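The Bracelet I Wouldn't Restring

My grandmother kept her beads in old Prandine cookie tins, sorted by a system she never explained to anyone. Glass went with glass, mostly. Wood went with bone, and then there was one tin that held whatever she was mad at. When she died I got 3 of the tins and a shoebox of broken necklaces, and for a long time they sat on top of my fridge while I told people I was going to do something with them.

What finally got me moving was a Saturday class in the back of a fabric store called Cestari. I signed up thinking we'd make earrings. Instead we spent the entire morning on knots! The teacher, Sarita Khurana, had us tie the same one over and over on scrap cord until my fingertips went pink, and then she came by and cut mine off with a tiny pair of scissors and told me to go again, looser this time. I loved her immediately.

The thing about stringing beads is that the beads are the easy part. You can lay out a gorgeous pattern in ten minutes and then lose the whole lot under a radiator because you trusted a cheap elastic. I had always bought the clear stretchy stuff from the drugstore end rack (you know the one, next to the hair ties) and wondered why everything I made died by summer. Sarita likes a fibrous elastic for bracelets you roll on over your hand, and plain silk or nylon for anything with a clasp. She pulls the elastic hard a few times before she strings a single bead on it, so it does its stretching early.

I went home and did exactly that. I also spent more than I meant to on a spool of Skosden cord, which feels like dental floss with ambitions, and I covered the dining table with my grandmother's beads for most of January. We ate on the couch. My husband was very nice about it until he stepped on one.

The colors surprised me. I'm a bright-red, bright-turquoise person, and I kept reaching past all of that for the quiet ones - creams and tans, the pale golds, the muddy browns I'd have skipped right over in a store. Put one dark bead next to a run of light ones and your eye goes straight to it. I must have made the same bracelet five times, moving the dark one around.

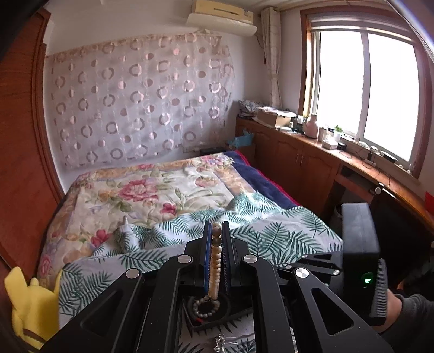
Unathi Chauke thinks I'm fussing too much over order. She strings straight from the bowl, whatever her fingers land on, and she told me over coffee that "the ones I planned are all in a drawer, and the ones I didn't plan are on my arm." I've seen her arm. It's a good arm. I tried her way that same night and ended up with something that looked like a spilled trail mix, so I suppose it's a talent, or else her bowl is better than my bowl.

We do agree about size. Mix your sizes a little, even when the colors match, and keep the big beads away from the knot. A big bead has a big hole, and a small knot will go right through it and take your evening along with it.

There's a bead counter at Ahuja, two towns over, where they still sell loose by the scoop. I went in for a handful of spacers and came out with a paper bag that held 755 beads, according to the receipt, and yes, I did check one color against the slip when I got home. It was 2 short. I let it go.

I still have one of my grandmother's bracelets exactly as she left it. The cord is gray and fuzzy and it has no business holding anything together. Sarita offered to restring it for 15 dollars and I had it halfway out of my purse before I put it back. Everything else from the shoebox has been taken apart, washed in dish soap and strung again, and I wear those pieces to the grocery store. That one lives in a saucer on my dresser, and I pick it up by both ends.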